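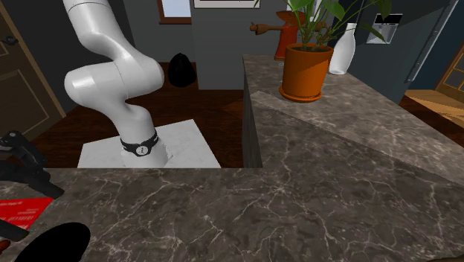 White robotic arm on a pedestal beside a marble countertop, computer rendering.

Drandetti Field Hockey Tournament – Frequently Asked Questions

When and where is the tournament?
All games are played on Saturday at the Estex Sports Complex, on the two turf fields behind the main building. The first games start at 8 a.m. The final is on Field 1 under the lights.

How many teams are playing?
There are 40 teams, split between the high school and middle school divisions. Both divisions are full. Teams on the waiting list will get an email if a spot opens up.

What is the format?
Each team plays three pool games. Pool winners move on to the bracket, which is single elimination. Games are seven-a-side on a half field, with one running period of 20 minutes. There are no timeouts, and the clock stops only for an injury.

How are ties in the pool standings broken?
First by the result between the tied teams, then by goal difference, then by fewest goals allowed. If teams are still level, a coin toss at the scorer's table decides it. When three teams are tied, the head-to-head step is skipped.

What happens if a bracket game is tied?
The teams play five minutes of sudden-death overtime, five-a-side. If no one scores, it goes to one-on-one shootouts, with three players from each team.

How many players can be on a roster?
Up to 14. A player can be on only one roster in each division. Middle school players may play up, but they need a signed form from both coaches before their first game.

What equipment is required?
Mouthguards and shin guards for every player, and full gear for goalkeepers. Goggles are optional in the high school division and required in the middle school division. Metal cleats are not allowed on the turf.

Do we need to bring two sets of jerseys?
Yes, one light and one dark. The team listed second on the schedule wears dark. Pinnies are fine if they have numbers.

Where do we park?
Use the El Fassi Road lot. It opens at 6:45 a.m. Buses can drop off at the front gate but have to park in the gravel lot across the street. Cars left along the fire lane will be towed.

Is there an admission fee?
Spectators pay $3 at the gate, cash or card. Players, coaches and children under six get in free. Last year's gate and snack stand brought in $3,552, all of which went toward new goals for Field 2.

Can we set up a team tent?
Yes, on the grass bank along the north side. Tents have to be weighted – no stakes, as the irrigation lines are shallow. Grills are not allowed.

Are dogs allowed?
No, except for service animals. This is a rule of the complex.

What if the weather is bad?
Games go on in rain. If there is lightning, everyone leaves the fields and play resumes 30 minutes after the last strike. Pool games cut short after halfway count as final. There is no rain date.

Where can I find scores?
Scores are posted on the board outside the scorer's tent and in the Prumance app, under the tournament name. App scores can lag by a game or two – if they don't match, the board is correct.

Can we get a refund if our team drops out?
Entry fees are refunded in full until the schedule is published. After that, we refund half if a team from the waiting list takes the spot.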